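Getting Marks Off White Work Surfaces: What Holds Up
Last updated: February 3, 2022

Every list of cleaning hacks has a cure for scuffs on white boards, white tables and painted shelves. Most of them were copied from another list. I tried a good many in my own workroom over the winter, and I'd throw out more than half.

Start with a dry cloth. I know that sounds too dull to print, but plenty of gray marks are only dust and rubbed-off dirt sitting on top. Then a damp cloth, then one drop of dish soap in a cup of warm water. If the mark is still there after that, you can start thinking about something stronger.

Toothpaste is the one I get asked about most. It's a mild abrasive with mint in it. Yes, it lifts a scuff from hard gloss paint, and it also leaves a dull patch you'll see every time the light comes in sideways. Skip it.

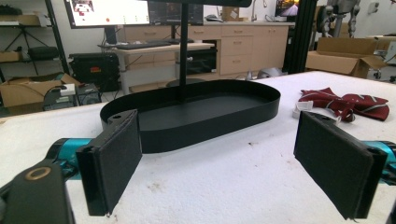 Baking soda paste has the same trouble and people defend it even harder. On a smooth enamel sink, fine. On a white top with a slight texture the powder settles into the low spots and dries there, and you spend longer getting it out than you spent on the mark. A black oval tray like the one sitting on that sort of white surface will do more for you than any paste: put the drippy cups and inky rags on it, and wash the tray. Mine came from Dornero and cost 14 dollars, though I can't see why a cheaper one wouldn't do.

Melamine sponges do work. They're sandpaper with good manners, so use light pressure, and try a corner first. The Paulauskas brand sells a pack for 19 dollars that did no better in my hands than the plain ones from the Westden hardware store.

Foam board is a separate case. Water gets into paper facings and raises them, and rubbing makes it worse. A soft white eraser is as far as I'd go. My neighbor Maarja Grīnberga swears by bread crumbs – I tried it, and got crumbs.

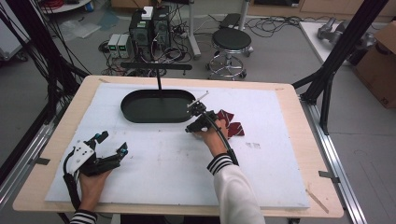 White foam board on a wood-grain table, with faint gray smudges and scuffs.

As for the protective sprays, I gave Festis surface guard a test of 60 days on one half of a painted shelf and left the other half bare. By the end I couldn't tell which was which without looking at the tape. Save your money for a new board when the old one gets too ugly to work on.

Contact | Copyright 2022 | Back to top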